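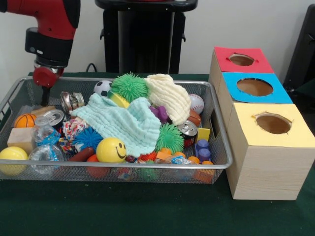

About Clendesari

Hi, and welcome! I started Clendesari in June with a spare room, a green tablecloth and far too many toys. We're a small school for sorting and tidying, which makes people laugh until they've seen their own hall closet. Our room is in Rurndale, up the stairs behind the Spanos building, and we've had 300 people through it so far (kids, parents, one whole bowling team).

Everything begins with a wire basket. I like a proper muddle, so toy balls go in with baseballs, washcloths, drink cans and whatever else came home in my bag – and then you get to decide what belongs together. Is a crumpled wrapper trash or craft supplies? Does a plush monkey live with the spiky balls? People get surprisingly heated about the monkey! 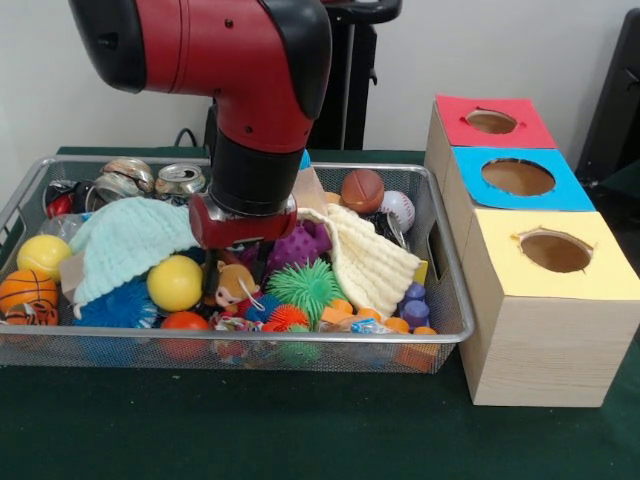
How our classes run

Sessions last an hour and we keep groups small. We have 3 levels, and you can start at any of them. The boxes with round holes in their tops are popular with younger kids, who'd happily post balls all afternoon. Grown-ups tend to go for the washcloths, and I do teach folding if you ask nicely.

We also lend out sorting kits through the Nernarano toy library. Ring the bell marked 435 and come on up.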